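How to Replace Rear Shock Absorbers on a Sedan

Worn rear shocks make a car bounce after bumps and wander a little in crosswinds. Replacing them is a driveway job for most sedans with separate shocks and springs. If your car has a combined strut and coil, stop and use our strut guide. A compressed spring can injure you.

What you need

Two new shocks, sold as a pair
Floor jack and 2 jack stands
Wheel chocks
Socket set, breaker bar and torque wrench
Penetrating oil
Old clothes, gloves and safety glasses

We fitted a set of Lurneck gas shocks with new upper bushings. The kit came to 157 dollars with shipping. Pornine makes a cheaper set for the same car, but the bushings are sold separately.

Before you start

Spray the lower bolts and upper nuts with penetrating oil the night before. Spray them again in the morning. Find the torque figures for your model in the service manual and write them down.

Removing the old shocks

1. Park on level concrete, chock the front wheels and loosen the rear lug nuts.
2. Raise the rear, set the stands under the frame points and take off both wheels.
3. Put the jack under the axle on the side you are working on and lift until it just takes the weight. Leave it there. The shock limits how far the axle can drop.
4. Open the trunk and fold back the side trim. Hold the shock shaft with a wrench and undo the upper nut.
5. Remove the lower bolt and pull the shock out.

If the lower bolt spins but will not come out, the sleeve is rusted to it. More oil and an hour's wait usually does it. 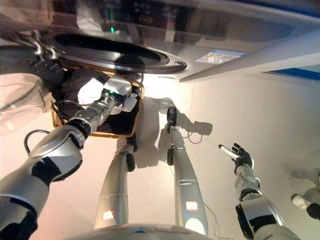
Fitting the new ones

6. Gas shocks come strapped shut. Bolt the lower end on loosely, line up the shaft, then cut the strap and guide it up through the hole.
7. Fit the upper bushing, washer and nut. Tighten until the bushing is as wide as the washer – no further.
8. Do the other side, then refit the wheels.
9. With the car's weight back on its wheels, torque the lower bolts and the lug nuts.

Check all the fasteners again after 100 miles. A light knock from the trunk on rough roads normally means an upper nut needs another half turn.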